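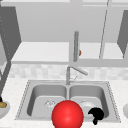 # Kahsay: Seklow University officeholder records

Kahsay is a set of plain CSV files listing who has held the ceremonial and senior offices at Seklow University, and when. It covers chancellors, pro-chancellors, vice-chancellors, deans, public orators and honorary fellows. The records office uses it to answer questions from departments, and the alumni magazine uses it to check titles before going to print.

Current release: 2023-11-07

## Files

| File | Contents |
|---|---|
| `people.csv` | One row per person, 521 rows |
| `offices.csv` | One row per office, 76 rows |
| `terms.csv` | One row per term served, linking a person to an office |
| `sources.csv` | Where each start and end date was found |
| `notes/` | Text files for disputed or unusual terms |

All files are UTF-8 with a header row and commas as separators. Text fields that contain a comma are quoted.

## Main fields in `terms.csv`

- `term_id` - permanent, never reused, even if a row is withdrawn
- `person_id` and `office_id` - keys into the other two files
- `start_date`, `end_date` - ISO format. An empty `end_date` means the person is still in office
- `start_precision`, `end_precision` - `day`, `month` or `year`
- `how_chosen` - `elected`, `appointed`, `acting` or `unknown`
- `source_id` - key into `sources.csv`

When precision is `month` or `year`, the missing parts of the date are filled with `01`. Check the precision field before you print a full date anywhere. The magazine once gave a dean a New Year's Day start because of this.

## What counts as a start date

The university has used different rules over time. A chancellor's term starts on the day the council's announcement says it starts. The installation ceremony can be months later, often at the December graduation, and goes in `notes/` if we know it.

For deans the start date is the date on the appointment letter. Older letters are missing for the Faculty of Law and most of the Faculty of Agriculture. Those terms use the first staff list the dean appears in and are marked `year`.

Acting terms are separate rows. If an acting dean is later confirmed, there are two rows with the same person and office, and the first ends the day before the second begins.

## Sources

Most dates come from council minutes, the printed university calendar and the staff gazette. Gadisa Weldu went through the bound minutes and typed up the terms. Chaltu Alemayehu matched them against the gazette. Where the two disagree, the minutes win unless a note says otherwise.

The honorary fellows came from a card index kept at Wino House, the old registry building. The cards give a name and a year and little else.

## Known problems

- Wakix College joined the university partway through its life. Its principals before the merger are not included.
- 12 terms overlap with another term in the same office. Some are real job shares. The rest are probably errors in the calendar and have the flag `overlap_unchecked`.
- 3 pro-chancellors have no first name on record, only initials.
- Names are given as the person used them in office. Later changes of name are in `other_names`, which is far from complete.
- Titles and post-nominals are kept as they stood on the first day of the term. Honors received later are not added.

## Checking the files

Run `python check.py` from the top folder. It looks for broken keys, end dates before start dates and blank source IDs. It prints the row and the problem, and makes no changes to the files. A clean run prints `OK`.

Please run it before sending in edits - the merge step does not catch broken keys.

## Corrections

Send corrections to Tahsin Ranasinghe in the records office with the `term_id` and a copy or reference for the source. Family recollections are welcome and go into `notes/`, but a date is only changed on the strength of a document.

Bontu Tufa handles requests to remove personal details. The files hold no home addresses, birth dates or contact details, and we do not plan to add them.

## Use

Free to use and copy with credit to the Seklow University Records Office. Please give the release date, as rows do change between releases.

## Changes in this release

- New chancellor added, previous term closed
- `how_chosen` filled in for all vice-chancellors
- Public orators moved out of `notes/` and into `terms.csv` (Lensa Habte)
- Two spellings of the same honorary fellow merged, with the older ID withdrawn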